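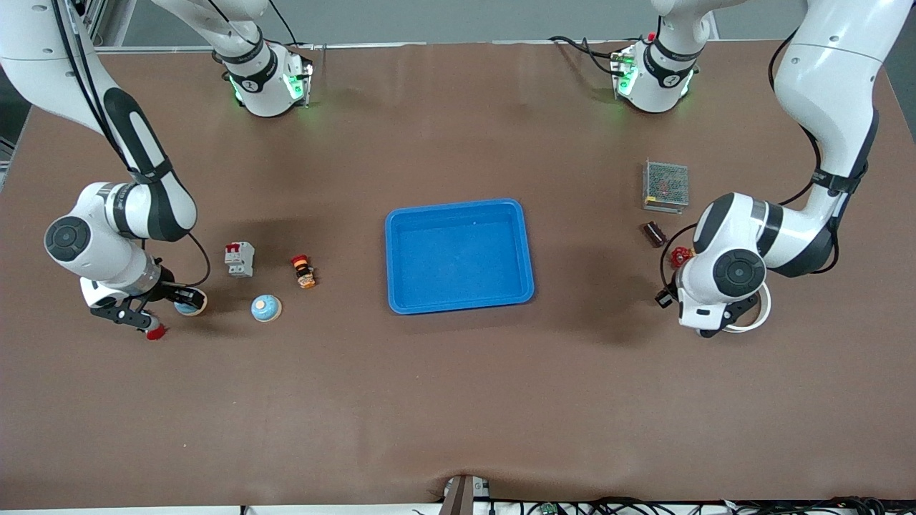 ## Bench notes: trays, tape and small parts

The spring parts sort at the Sovomwood workshop is set for 2024-04-20, from 10 a.m. until the bench is clear. Members who have loose electrical components at home are welcome to bring them. Please put them in a bag or a box with your name on it, and leave anything with a damaged battery at home.

We last did this in January, when 34 members brought in parts and most of the work was done by early afternoon. The drawers have filled up again since then. Connectors and switches are the worst, and the drawer for short lengths of wire no longer closes.

The method is the same as before. Spread the parts out on the work table to one side, keep a blue tray open next to them, and move pieces into the tray as you identify them. One kind of part per tray. When a tray is done, put a strip of white tape on the rim and write the contents and the date on it. Full trays go on the shelf by the door. Parts you can't identify stay on the table until somebody else has had a look.

A few points came up last time:

- Roll the tape back to a clean end and fold the corner under when you finish with it. Two rolls were thrown out in January after they split.
- Caps and lids should stay with the thing they came off. If you find one by itself, it goes in the odds box under the window.
- Very small parts go into a paper cup first, then the tray. They slide under the larger pieces and get missed.
- Keep drinks on the side counter.

Skuvo has sold us 40 more trays at the club rate, and they are stacked in the back room. They are the large rectangular kind with a raised rim. Members can buy spares for home use at cost. Ask at the desk.

The brown covering on the work table will be changed after the sort. Please don't cut on it before then, and use the mats in drawer 23 for any knife work.

Sorted parts will be available to members from the following week. Wadov Repair Room has asked for any extra switches and plugs, and those will be boxed separately. Lunch is soup and bread from Yang, paid for out of the January raffle. Let the desk know by Thursday if you plan to eat.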